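4.2 Changes in task allocation at the preparation stations

At the Wisel site, two stations were converted to arm-assisted handling in June. Staff who had previously sorted kitchenware by hand were reassigned to setup and exception handling. Perforated items, such as the colander in Figure 3a, were kept in the trial set at their request. 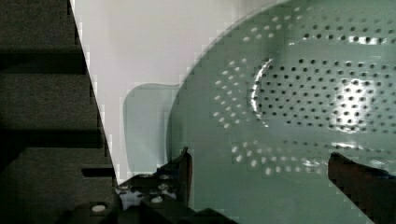

Inano objected that exception handling is more tiring than sorting, as the worker must stay alert without setting the pace. Interview responses from the second station supported this view.

Station logs list 1,645 handling attempts, of which 1,161 were completed without staff input. The remainder required a worker to step in, and these interruptions were unevenly spread across shifts.
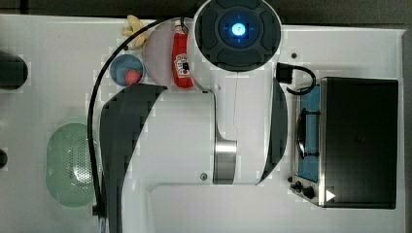
Figure 3. Work at the station: (a) colander; (b) arm and tabletop from above.

Job descriptions were not revised during the trial, and pay grades remained tied to sorting volume.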